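Small Towns Should Keep Their Hardware Stores

The hardware store in Brurkville closed in July. It had been open long enough that most people in town could not say when it started. The sign is still up, and there is paper over the inside of the windows. The nearest place to buy a single bolt is now Mustcombe, a 42-minute drive if the bridge is clear.

I think the town council should have helped keep it open, and I think other towns in the same position should act sooner than we did.

The usual answer is that a store is a business, and if customers stop coming, it closes. I accept that for most stores. I would not ask the town to save a candle shop. But we already spend public money on things that are useful to everyone and would not pay for themselves, such as the library and the boat ramp. A place to buy a washer, a hinge or a length of chain belongs closer to that list than people admit.

Consider what happens when a faucet starts dripping. With a store in town, you take the old part in, hold it up against the new ones, and you are home before lunch. Without one, you guess the size, order it, and wait. If you guessed wrong, you order again. Many people give up and call a plumber, and the plumber from Mustcombe charges 115 dollars to come out before he touches anything. Others leave it dripping.
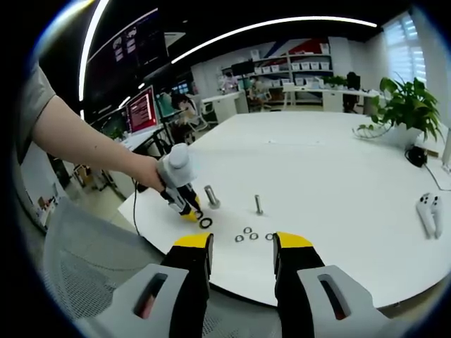 Small parts are where online shopping does worst. They are sold in packs of 50 when you need two. The photos have no scale. The names change from one seller to the next, so that a thing called a retaining ring on one site is a snap ring on another. I have a drawer of parts I bought by mistake, and most of them cost more to send back than they cost to buy.

The big chain store outside Puvton is often brought up as a replacement. It is fine for lumber and paint. It does not sell much loose, and it carries almost nothing for older houses, which is what Brurkville has. The last time I went I walked past an entire aisle of patio lights and came home without the sash pulley I needed.

There are ways to do this that do not cost a lot. Ghanem, a town of 2,000 people, had the same problem and leased an empty storefront to a new owner at a low rent for the first three years. The lease says the store must stock plumbing, electrical and fastener basics and stay open one evening a week. The town gives up 410 dollars a month in rent it was not collecting anyway. I have shopped there. It is small and a bit dark, and the bins are full.

Some people in Brurkville say this would be unfair to other shop owners, who pay full rent. That is a fair point, and I don't have a complete answer to it. A town could open the same offer to any store selling things residents can't get within a certain distance. A grocery would qualify in some places, or a pharmacy. The gift shops would not, and I expect they would complain – they might have reason to.

What I would not do is wait for a buyer to appear. The building on Main Street still has its shelving and its key-cutting counter. Once those are sold off, starting over gets much more expensive. The council takes up the downtown budget again this fall, and the storefront should be on the agenda.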